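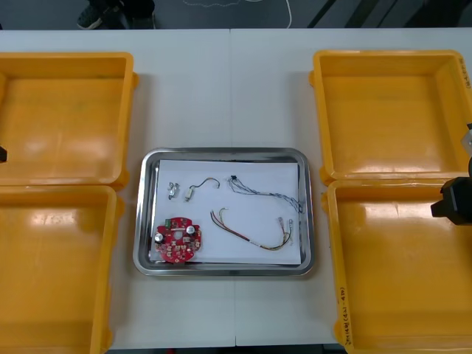 Sorting Day at the Flerkberg Parts Room
Posted 5th June

Welcome to the gallery page of our small parts room. We take in old and surplus electronics from homes, schools and two repair shops in the Vislow area, and we sort out what can be used again. Many members have asked to see how the sorting table looks now, after we changed it in autumn, so I have put some pictures on this page together with a few notes. I am sorry that the notes are longer than the pictures need. I like this work very much and I write the way I talk.

The old way was one long bench with jam jars. Everybody had their own system for the jars, and for a long time I could not find a single fuse holder without asking. Now we use yellow bins, with a steel tray in the middle. What we are sorting goes into the tray first, on a sheet of white paper, and from there into a bin. The paper costs almost nothing and it makes a big difference. A small bracket or a clip on shiny steel is hard to see for tired eyes, and on paper it is easy. When the paper gets grey we turn it over, and after that it goes to recycling.

We write on the bins directly with a black marker. I know that some members prefer printed labels, and we did try them. They came off when the bins were washed, and then we had clean bins and no idea what belonged in them. The marker can be taken off with a little methylated spirits when a bin changes its purpose. Please write in capital letters if your handwriting is like mine.

A few parts at a time is enough on the tray. In the beginning we used to tip out a whole bag, and the small screws always travelled under something bigger and were found again a week later. It is slower to begin with only a few, but there is much less to pick up from the floor.

The next picture is a close one. People who come for the first time are often surprised by how many colours they have. Green is still the most common in our donations, but we also get blue, black, white and red ones.
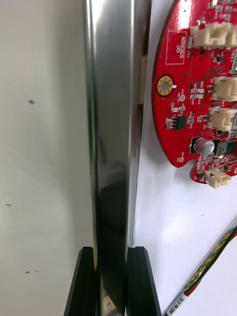

Polished metal and a red circuit board, with its beige connectors and a white box marked "QC STICKER".

Boards like this are not taken apart at the sorting table. We look at the connectors first, because a broken connector is the most usual fault in what we receive, and then the board is put in an anti-static bag with a note of where it came from. Please hold them at the edges. If there is a round capacitor with a swollen top, put the board aside and tell the person who is on duty that day.

Some numbers for those who enjoy them. Since we opened our counting book we have sorted 3,913 parts, and 226 of them were complete boards. The book is a plain exercise book and lives on the shelf beside the door. If you sort, please write it down the same day, even when it is only a handful of screws.

For the coming months we would be glad to receive:

Connector housings and crimp pins, any colour
Small brackets and clips, straight or bent
Clean bags with a zip, the size of a sandwich or bigger
Black markers that still write

We cannot take batteries, television tubes or anything with oil in it. The transfer station at Norðdahl Road accepts these, and there you do not need to book.

The next open sorting is planned for July. There is room for 40 people in the hall but much fewer at the tables, so we will work in turns, and those who wait can have tea. Closed shoes are necessary, as there are always little sharp things on the floor. Children are welcome together with an adult.

More pictures will be added when I have learnt to make them smaller for the website.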